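5. What Went Wrong (and When)

Our proposal said the Koreck arm would build small towers of toy bricks out of a bin, and that by August it would do so without a student standing next to it. The first half of that sentence held up fairly well. This section covers the second half.

The fault showed up during the long run, which we had set for 382 grasps. At grasp 74 the gripper closed on a brick, reached its normal holding force, and kept squeezing. The force limit in our code was 16 newtons. The motor did not care, as the limit was being checked by a process that had quit some minutes earlier without telling anyone. Darragh hit the stop button. The brick survived, one fingertip pad did not, and the log file recorded the whole thing as a success.

We spent two days blaming the motor. Tomomi Amano swapped it for the spare, and the spare did the same thing by lunch, which at least cleared the motor's name. 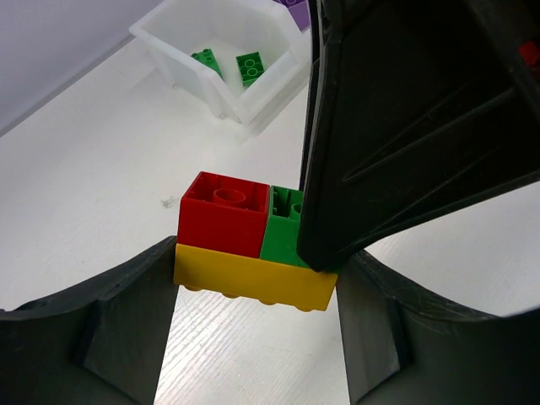 Grip force on a single brick is easy to reason about, and all of our early tests used single bricks. Assemblies are worse. The load goes through every joint in the stack, and it matters where each finger lands. With a red cube and a narrow green brick sitting on a long yellow one, and the black finger touching the corners of both the green and the yellow, a few extra newtons can go into prying the thing apart instead of holding it. Our controller had one number for force and no idea what was between the jaws. Even with the limit working, 16 newtons was a guess that Darragh Moynihan and I made in the hallway.

The actual cause was the message queue. Pulto, the package we used to pass sensor readings around, holds 4,000 messages by default in the version we installed. When ours filled up, the force checker crashed and the gripper driver carried on with the last reading it had, a nice calm value from before contact. As far as the driver knew, it had never touched anything.

Three changes were made:

The driver now opens the gripper if no fresh reading arrives in time. (We first had it freeze in place, which is a poor choice when the place is "squeezing.")

The current limit is set on the motor board itself, so it no longer depends on our code being alive.

The stop button was moved to the near side of the table. Reaching over a moving arm to stop it was flagged in our safety review, by us, and then ignored, also by us.

We repeated the run with the Ichikawa pads fitted and killed the force checker on purpose at random points. The gripper opened every time. It also dropped whatever it was holding, and the bricks that went under the Rekirness cabinet are still there.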